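Novembre
Par Elsa Sandberg

Le sachet qui n'était plus là

À Garnville, un bras robotisé chargé de ramasser des sachets de bonbons a déclaré pendant des semaines des réussites qui n'en étaient pas. Puis sa pince s'est refermée sur une main. Le fabricant parle de deux incidents distincts. On a le droit d'en douter.

Le chiffre figurait en gras sur la plaquette que Nygård distribuait au printemps : 414 prises, presque toutes réussies. Des sachets souples, froissés, brillants, de ceux qui glissent et changent de forme dès qu'on les touche, et sur lesquels les bras du commerce se cassent les dents depuis longtemps. Le Katus, lui, y arrivait. J'ai demandé à voir le journal de la machine. Il a fallu trois courriels et un déjeuner, et c'est finalement Cledwyn Griffiths qui me l'a ouvert sur son ordinateur, dans la pièce où se font les essais.

Griffiths est le technicien qui installe et règle le bras depuis son arrivée à Garnville. Il n'a pas de grief particulier contre son employeur. Il trouve simplement que la colonne « succès » du tableau porte mal son nom.
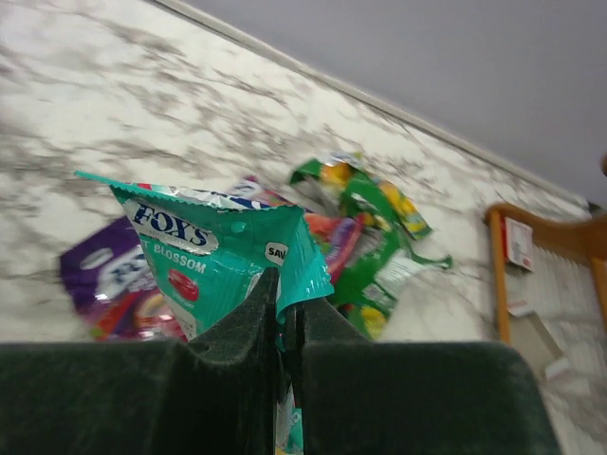

La pince du Katus n'a pas de capteur tactile. Pour savoir si elle tient quelque chose, elle mesure le courant que consomme son moteur. Au-delà d'un seuil, le programme considère que les doigts ont rencontré une résistance et inscrit une prise réussie. Une boîte de conserve donne un signal franc. Un sachet à moitié vide, beaucoup moins, si bien que le seuil a été abaissé en cours d'essais. Puis abaissé encore.

À la valeur finale, deux doigts qui se ferment l'un contre l'autre suffisent à le franchir. Le sachet peut être resté où il était, la ligne s'affiche tout de même en vert. Griffiths a revu les enregistrements un par un, le soir, sans qu'on le lui demande. Il estime qu'autour de 200 prises tiennent vraiment jusqu'à la dépose. Le reste se partage entre les sachets lâchés en route, ceux qui ont été pincés par un coin puis perdus, et ceux que le bras n'a jamais touchés.

Chez Nygård, on ne conteste pas vraiment. On préfère dire que « la prise et le transport sont deux indicateurs différents », ce que la plaquette ne précisait pas. On me fait aussi remarquer que les sachets sont un cas difficile. J'en conviens volontiers, mais c'était l'argument de vente.
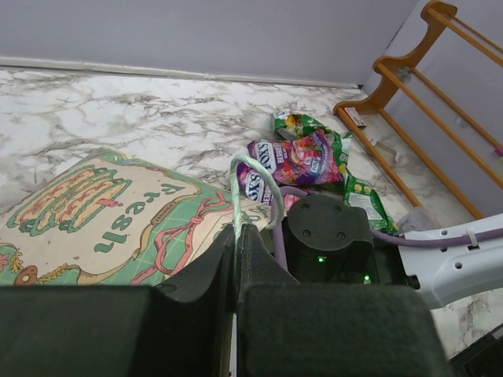 Pourquoi ne pas utiliser la caméra pour vérifier que l'objet est bien entre les doigts ?

Le Katus se sert de sa caméra avant la prise, pour choisir où poser les doigts, et le programme cesse de consulter l'image dès que la fermeture commence. Une vérification visuelle après coup existe dans le logiciel, mais elle est désactivée à la livraison pour ne pas ralentir le cycle.

Cette réponse m'a été donnée par écrit, et elle me laisse songeuse. Le délai économisé est de 300 millisecondes par prise. Pour un rayon de supermarché ou un centre de tri, cela peut se discuter. Pour ranger des friandises éparpillées, je ne vois pas qui attend si impatiemment.

L'affaire aurait pu en rester là, au rayon des statistiques enjolivées, où la robotique de service a déjà ses habitués. Mais le même raisonnement, qui consiste à faire confiance au moteur et à ne plus regarder, se retrouve dans ce qui est arrivé à Griffiths un matin vers dix heures.

Le bras venait de s'arrêter au milieu d'un geste. Un sachet s'était plié sous le doigt gauche et bloquait la fermeture. Griffiths a appuyé sur l'arrêt d'urgence, attendu que tout se fige, puis glissé la main pour dégager l'emballage. Une collègue, le croyant sorti de la zone, a réarmé le système depuis le pupitre. La pince a repris l'ordre en mémoire au moment de la coupure. Cet ordre était de fermer.

« Ça n'a pas été violent. C'est monté, et ça ne redescendait pas », raconte-t-il. La commande cherchait son seuil, l'a trouvé, a inscrit une réussite. La prise est dans le journal, à sa place, entre deux sachets. Il s'en est tiré avec un index tuméfié et dix jours d'arrêt.

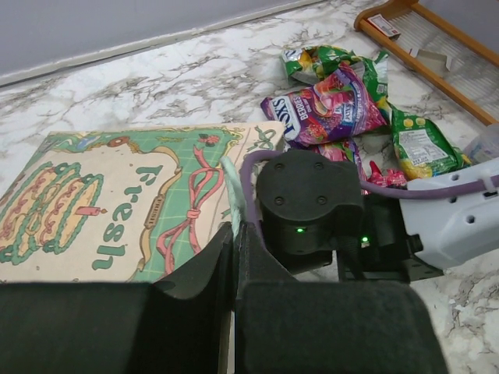 Un voyant vert, et puis quoi ?

J'ai voulu comprendre ce que voit un opérateur dans cette situation. La réponse tient dans les voyants de la pince. Ils indiquent que l'électronique est alimentée, rien de plus. Ils sont verts quand le bras travaille, verts quand il est bloqué, verts encore quand l'arrêt d'urgence a coupé les moteurs de puissance et laissé la carte de commande sous tension. Le manuel l'explique, dans une note de bas de page. La première édition ne comportait pas la note.

Livmont, le cabinet de contrôle que l'atelier a mandaté après l'accident, a rendu un rapport court. Il relève que le réarmement aurait dû effacer la consigne en attente et imposer une remise en route volontaire. Il relève aussi que le pupitre est placé de telle façon qu'on n'y voit pas les doigts de la pince. Sur le seuil de courant, il écrit que « le signal utilisé ne permet pas de distinguer un objet saisi, une fermeture à vide et un corps humain ». J'ai relu la phrase plusieurs fois. Elle porte sur l'accident, mais elle règle au passage le sort des 414 réussites. 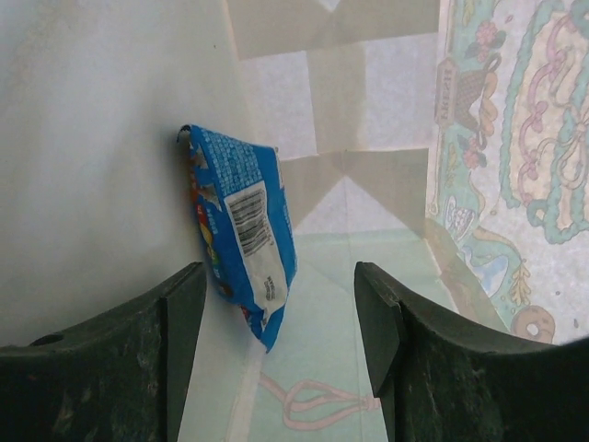 Nygård a publié depuis la version 2 du logiciel. Après un arrêt d'urgence, la pince reste désormais immobile jusqu'à un nouvel ordre, et la vérification par la caméra est activée d'origine. Le taux de réussite affiché a disparu de la plaquette, remplacé par une phrase sur la « manipulation fiable d'objets souples ». Aucun chiffre ne l'accompagne. Quand j'ai demandé s'il y en aurait un, on m'a répondu que de nouveaux essais étaient en cours et qu'il serait prématuré de communiquer.

La correction ne vaut que pour les machines mises à jour. Combien le sont ? Nygård dit avoir prévenu ses clients par courrier électronique et ne tient pas de liste de ceux qui ont installé la nouvelle version. Le fabricant maintient que les deux problèmes n'ont pas de cause commune, l'un relevant de la mesure, l'autre de la procédure de redémarrage.

Griffiths a repris le travail. Il débranche désormais la pince à la prise avant d'y mettre la main et garde sur lui la clé du pupitre. Quant au journal, il y a ajouté une colonne, remplie à la main, où il note si le sachet est arrivé. Elle ne fait pas partie du format officiel et ne sera pas transmise au fabricant, qui ne l'a pas demandée.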